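Category: Robotics in Food Handling / Full Text
Last updated: 12/10/19

4. Setup and care of the bakery cell

4.1 Mounting and leveling

We had a lot of fun building this cell, and we want to give enough detail here for another group to build one like it. The arm stands at the back corner of a white table against a tiled wall. We chose the spot because it wipes down in a minute and because plain surfaces make life easy for the fixed camera. The table is not perfectly flat, which surprised us. Érica Assunção found a dip near the front edge with nothing more than a steel ruler and a flashlight, and we shimmed two of the legs before doing anything else. After that we never had to touch the leveling again.

The arm runs on the Lorken controller, with motion plans written in Prilance. Both were already in the lab for other work, and we kept the factory speed limits. Bread does not need a fast arm! What it needs is a slow last few centimeters, and most of our tuning time went there.

4.2 Gripper and cable

Closing force was the setting we changed most often. Too little and a long roll swings around the fingers during the move; too much and the crust cracks along the ridges. We ended up storing one closing width for each kind of roll and letting the controller stop early if the motor current rises. Buppha Wattanapong wrote the stop rule in a single afternoon, and it is still the part of the cell we are proudest of.

Cable routing deserves more attention than it usually gets in papers. Our first layout held the gripper cable tight along the forearm with ties, and the connector at the wrist worked itself loose over a few weeks. The present layout leaves a free loop beside the forearm (Figure 4). The loop must be long enough for a full turn of the wrist and short enough to stay clear of whatever the arm is reaching into. We check this by jogging the wrist to both ends of its range by hand at low speed, with one person watching the cable and the other on the stop button.

4.3 Daily care

The cleaning routine takes very little time. Before the first run the operator wipes the fingers with a damp cloth, dries them, and looks at the contact faces for glaze. Glaze is the real enemy in this cell – it builds up in a thin film that is hard to see and changes the grip completely. Crumbs matter less on the table than they do in the finger joints, where a soft brush gets them out. We do not use compressed air, which only drives them deeper.

The basket position is taught again whenever the basket has been lifted off the table. The operator sets it down, moves the arm to the taught point above the opening, and nudges the basket until the tool center sits midway between the long sides.
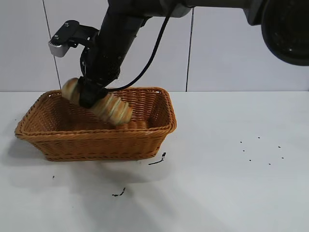
Re-teaching sounds tedious, but with practice it goes quickly, and it saved us from building a fixture that would have been in the way at cleaning time. A woven rim also gives a little when a roll brushes it, so small errors in placement do no harm to the crust.

Figure 4. The arm with a roll in the gripper at the basket. The cable loop described in Section 4.2 is to the right of the forearm.

4.4 Repairs during the study

The cell completed 2191 transfers between commissioning and the end of November. We stopped it for repair twice. The first stop was the wrist connector mentioned above. The second came at transfer 229 of the Fumano series, when one finger began closing late. We took the finger off, found hardened glaze in the slide, cleaned it with warm water, and put it back with fresh food-safe grease. The whole job was done before lunch, and the stored widths needed no change.

For the Cherkaoui series we added the slide to the daily brushing, and the late closing did not come back. We would love to see how the same routine holds up with filled pastries, where the sugar load on the fingers is a good deal heavier.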